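Workshop Notes: The Sorting Arm, Second Build

This entry records progress on the Eide arm, the two-jointed sorting machine under construction at the Rakier shared workshop since May. It is intended for members who have asked about the state of the project and for readers attempting a similar build with limited tools.

The purpose of the arm remains unchanged. It is to take small household goods from a desk or shallow tray, one at a time, and set them down in the correct bin. The first build used a single-piece upper link cut from plywood, which flexed under load and caused the gripper to arrive low. The second build replaces that link with a pair of aluminum flats separated by printed spacers. The complete upper link weighs 268 grams, and the deflection at the wrist is now small enough to be corrected in software.

The shoulder motor is a Rultach geared unit purchased used. It arrived with worn mounting threads, and these were drilled out and fitted with inserts. The elbow motor was carried over from the first build. Both are driven from one Zesico control board, mounted under the base plate with the connectors facing the rear. Mounting the board in this position was a mistake. The plate must be removed whenever a connector is changed, and the next revision will place the board on the outside.

Wiring took two evenings. The encoder cables are now routed separately from the motor cables, and the false position readings reported in the previous entry have stopped. A length of braided sleeve was fitted at the elbow, where the earlier harness had begun to chafe.

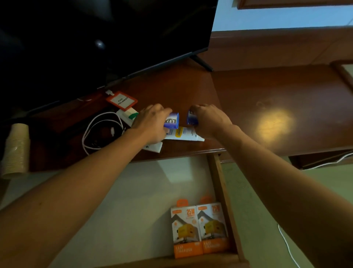 The gripper has required more attention than any other part of the arm. It has two fingers, opens to 52 millimeters, and closes by means of a lead screw taken from a discarded disc drive. Round and flat objects place different demands on it, and a set of ordinary items has proved more useful for judging it than the wooden blocks used earlier. Small cartons such as the two Lux soap boxes, held nearly together above the desk, raise the matter of clearance: with so short a gap between neighbors, a finger of the present thickness cannot enter without pushing one of them aside. A squeeze tube lying flat, like the white one with the yellow label beneath them, is a separate difficulty, as the fingers must reach almost to the surface before closing. Thinner fingertips have been drawn and will be printed in a flexible material.

Calibration follows the same procedure as before. The arm is driven to its mechanical stops, the encoder values are recorded, and the offset is written to the board. The shoulder offset currently stands at 1907 counts. This value should be checked again after any work on the base, as tightening the mounting bolts unevenly is enough to change it.

Several items remain open. The emergency stop switch is connected but does not yet cut power to the gripper motor, and the arm is not to be left running unattended until this is corrected. The bin positions are still entered by hand. The base clamp marks the table and needs a rubber pad.

The drawings for the upper link and spacers are kept in the project folder on the workshop computer. The fingertip drawings will be added once a printed pair has been fitted and tried.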